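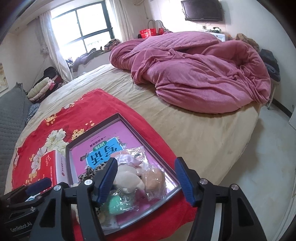 What is the Tillex? It's a note-taking tablet with a gray paper-like screen, made by a small company called Tunent, and it does handwriting, PDFs, e-books and pretty much nothing else.

I'd been wanting to talk to someone at Tunent ever since I got to borrow a Tillex back in April (I gave it back, sadly). So when Kirstin Moffat, who runs the software side, offered me an hour on the phone, I cleared the afternoon and made a big pot of coffee. We ended up going well over the hour, mostly my fault!

I started with the question everybody emails me, the missing app store. Kirstin laughed before I'd finished asking.

"We had one," she said. "We had it running for months inside the company. People put mail on their tablets, then chat, then a weather thing, and the battery went from weeks to days. So we took it out and a couple of people were pretty mad at me."

She's still getting letters about it, she says, but she isn't budging. What she will do is open up file syncing, so you can drop a document in a folder on your laptop and have it show up on the tablet a minute later. The current way of doing it, with the cable and the little desktop program, drove me up the wall when I was testing, and I told her so.

"It drives me up the wall too," she said. "That program was written in a hurry. I wrote some of it."

We got onto the pen next, because I love the pen. It doesn't need charging, it has an eraser on the back end, and it makes this nice scratchy sound on the glass. Kirstin told me the first batch of tablets was only 500 units and that the tips wore down way too fast on those, so they switched to a harder one and mailed replacements to everybody. I asked if the harder tip was why lines sometimes start a hair late when you write small. She went quiet for a second.

"No, that's us," she said. "That's software. We throw away the first bit of contact so your palm doesn't leave marks, and we're throwing away too much. There's a fix being tested." 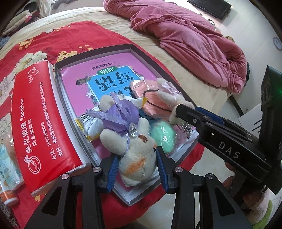 The fix comes with version 2 of the system software, and that update is the big one. It adds search across handwritten notes, which I've been begging for. Kirstin has been trying it out on her own notebooks, all 1,043 pages of them, and she says it finds most things as long as she wasn't writing on a train at the time. My handwriting looks like I'm always on a train, so we'll see.

The part I didn't expect was Stistoria. It's Tunent's new reading service, a kind of small online bookshop built right into the home screen, and it opens with 2,000 titles, nearly all of them from independent publishers. I was a bit grumpy about this one. Every tablet maker wants to sell me books sooner or later, and I already have mine spread over three different accounts.

"You can ignore it," Kirstin said. "There's a switch in settings and it goes away completely, the icon and everything. And what you buy is a plain file. You can copy it off and read it on somebody else's tablet."

I asked her twice if she meant that, no lock of any kind, and she said yes both times.

She wouldn't give me a price for the bigger model, or a date, though she did say she had one on her desk while we were talking and that the keyboard cover is "still too floppy." I asked about color screens too. She's tried a few and thinks they look washed out indoors, so don't hold your breath.

Before we hung up I asked what she reads on hers. Cookbooks, mainly, propped up against the toaster. She's on her second screen protector.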